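The Vertical Jump Business

Every October, about when high school gyms start smelling of floor wax again, the ads come back. Add ten inches in eight weeks. Dunk by Christmas. The kid in the video is always somewhere near six foot three, which helps, and his "before" jump is always filmed in what look like winter boots.

I have been coaching or writing about youth basketball long enough to have seen weighted vests, platform shoes, rubber bands tied to door frames and a powder that tasted like a melted crayon. This season's version is the subscription. The one my players' parents keep asking me about is Lesora, which charges $396 a year for an app, a clip for the waistband and a "personal jump profile." Its rival, Mikham, costs $381 and leaves out the clip.

I paid for both. I wanted to know what a family gets for that kind of money, and whether any of it gets a teenager closer to the rim.

The first thing you get is a score. Lesora told me I was a 27. Out of what, the app would not say. Two days later, after a bad night's sleep and no training at all, I was a 31, and a little flame appeared next to my name. Mikham prefers colors. I was amber for most of a month.

Under the flames and the colors, both programs are the same thing: squats, lunges, calf raises, box jumps, rest. It's a decent plan. It is also the plan taped to the inside of the equipment closet at most schools I've visited, put there by somebody who retired years ago and never billed anyone for it.

Thijs Visser, who ran strength sessions for the Estrella club team for nine seasons, laughed when I read him the sales page. "A fifteen-year-old who has never squatted will jump higher after two months of squatting," he told me. "You could sell him a hat and he would jump higher." He doesn't think the apps do harm. He does think they take credit for puberty.

Lesora says its method rests on 1839 athletes. I asked how many of them were compared with a group that did ordinary training. I got a friendly reply with a link to testimonials. I asked again and got a discount code.

Then there is the language. Lesora's workouts are "engineered." Mikham's are "precision-built." A third outfit, Nitus, is promising that its program will remove "human error" from shooting practice next season, and I would like to hear what it thinks a missed free throw is.
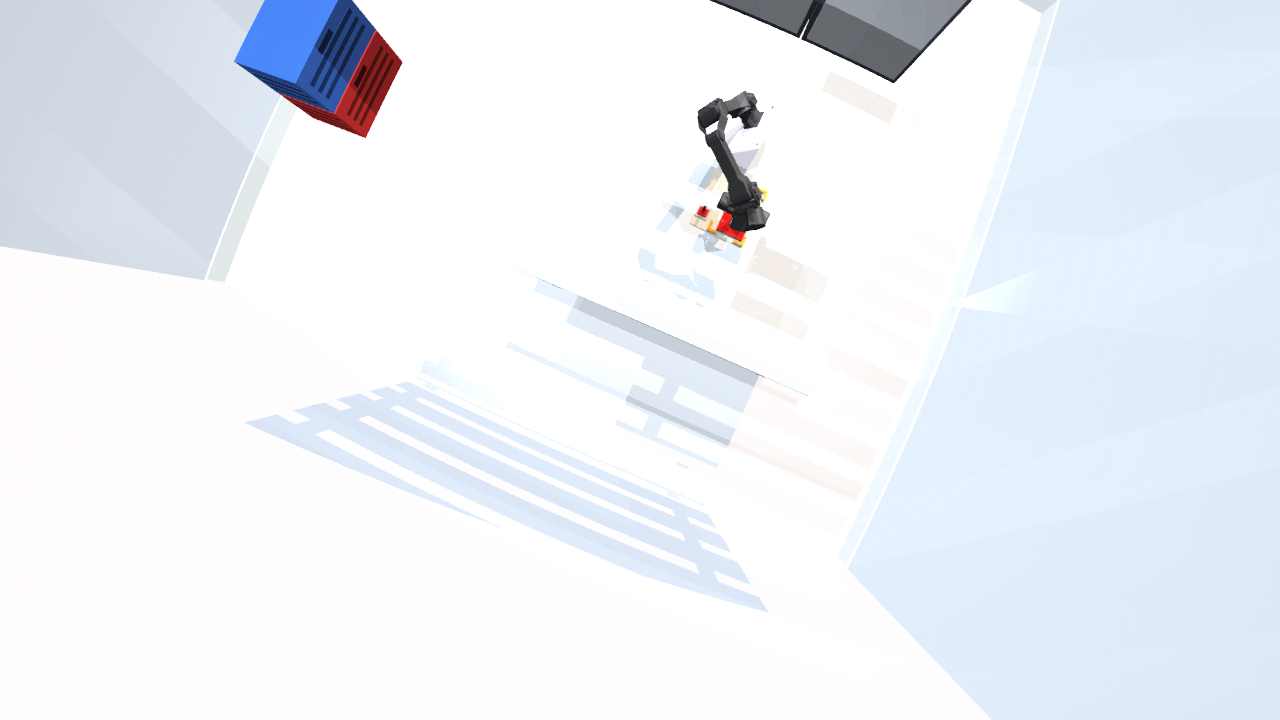
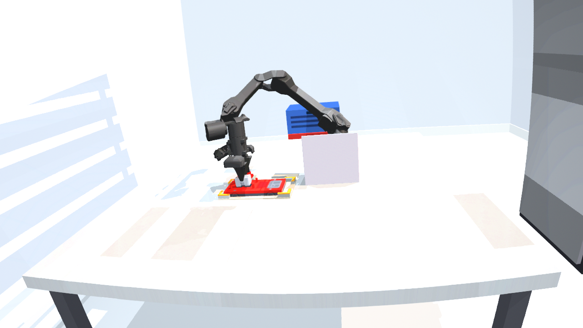 What bothers me most is who ends up paying. The tall, springy kids don't buy these things, having no need to. The buyers are five-foot-eight guards who got cut, and the parents who drove them home afterward. They're told the gap between them and the varsity roster is measured in inches, when most coaches I know cut players for losing their man on defense.

If your kid wants to jump higher, find someone who can teach a proper squat and watch a few of them. Make sure there are rest days. Feed the kid. Give it until spring, and use a chalk mark on a wall to check.

I canceled both subscriptions last week. Mikham let me go with one click. Lesora wanted a phone call, and the man on the line offered me three more months free if I'd stay. He said my score was trending up.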